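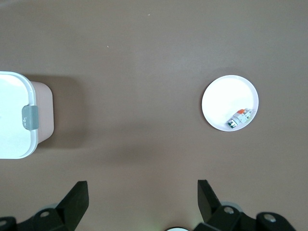 Jurgita Ramanauskas
Workshop Coordinator, Cavia Repair Room

The small parts bench has new rules, and they start in August. If you use the bench for anything electrical, please read this before your next visit, as the bins you are used to will have moved.

Last winter we took in the leftover stock from Dollach when the shop on the corner closed. It came to 426 pieces, mostly terminals, switches and breaker-type modules, plus a good deal of wire. Montri Chaimongkol spent 16 evenings going through it. A lot of it was usable. Some of it was cracked or had no markings left, and that part has gone to the recycler.

What remains is now kept in plastic boxes with latching lids, one type of part to a box. We used open trays before, and parts drifted from one tray to the next until a person looking for a switch had to dig through four kinds of connector to find it. The lids should stop most of that. Please close the latch when you are done, even if you plan to come back in ten minutes.

Parts that are out of a box go on a plate. We have been doing this since spring and it works well. The plates are plain white ones from the kitchen cupboard. A small white component with a bit of green or orange on it shows up fine on a plate, and the rim keeps it from rolling onto the floor. Take out what you need, put it on the plate, and put the box to one side with the lid on. One plate per person. When you leave, the plate should be empty and back on the shelf over the sink.

The brown table is for sorting and looking only. Soldering stays on the steel bench by the window, and nothing gets wired up on the brown table, not even for a quick test. We had a scorch mark on the old one and would like to keep this one clean.

A few people have asked if they can take modules home for their own panels. The answer is no. We have no way to test them to the standard a house needs, and none of us would want to put our name to it. They are here for teaching, for practice boards and for the demonstration wall that Montri is building next to the tool rack. If you need a breaker for your house, buy a new one and have an electrician fit it.

Labels are still a work in progress. There are 33 boxes and so far the ones on the top two shelves are done. The label goes on the short end of the box, facing out. If you find a part you can't identify, don't guess — leave it on the gray tray by the door with a note saying which box it came from, and Montri will look at it.

We could also use more boxes. We are short 5 of the medium size, with lids and clips that still work. Color doesn't matter, and they don't have to match. Drop them at the front desk any evening before eight.

Montri will run a short session on reading the markings on modules and switches in the second half of August. It is free and there is no need to bring tools. Sign up on the sheet inside the workshop door.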